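The Night Shift at Jorisham

4 min read

Yaa Kpodo came on at six in the evening and found the digester already two degrees low. She wrote it on the sheet and went to look at the heat exchanger.

The plant at Jorisham took manure from the dairies on the county road and food scraps from Fesotcombe, and turned them into gas. The gas ran two engines. The engines ran the school, the clinic, and most of Main Street. It was December, and all of those places wanted heat.

Satish Rai was still in his coat by the control desk. His shift was over.

"It was 36 at lunch," he said. "It's been sliding since the last load."

"What was in the last load?"

"Tarkar sent it. The ticket says potato peel."

She took a bucket down to the receiving pit and brought up a sample. It smelled of vinegar and something sweet. She tested it twice. The strip came up the same color both times, a good deal more acid than potato peel had any right to be.

"That's syrup," she said. "They're clearing out a tank."

Satish took off his coat and hung it back on the hook.

They stopped the feed pump. The bugs in the digester could handle sugar if it came slowly, but too much at once turned the whole thing sour, and a sour digester took up to 60 days to bring back. Yaa had seen it happen once, at Kurup, when she was new. They had bought diesel all winter and the manager had lost his job.

At eight she called Dalal Haddadin, who ran the plant and did not like being called.

"I want to drop one engine," Yaa said.

"Which customers does that hit?"

"None, if the school turns down to nights-only. It's empty anyway."

"And if you don't drop it?"

"Then we run out of gas by morning."

There was a television on behind Dalal. It went quiet.

"Drop it," she said. "I'll call the school. And keep that ticket." 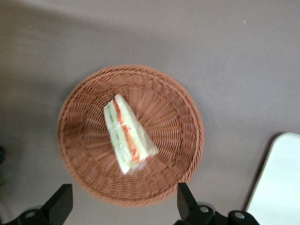 Satish shut down the second engine at ten past eight. The building sounded strange with only one going. He made tea and they sat by the desk and watched the gas holder, which stood at 70 percent and then, for a long time, at a little less.

"My brother-in-law drives for Tarkar," he said.

"Did he bring it?"

"I didn't look at the name."

Yaa turned the ticket over. The signature was a loop and a line. She put it in the drawer without asking him to read it.

At four in the morning the temperature moved up by half a degree. She tested the acid again and it had stopped climbing. Satish was asleep in the chair with his boots on. She wrote both numbers on the sheet, put her initials next to them, and went out to check the flare.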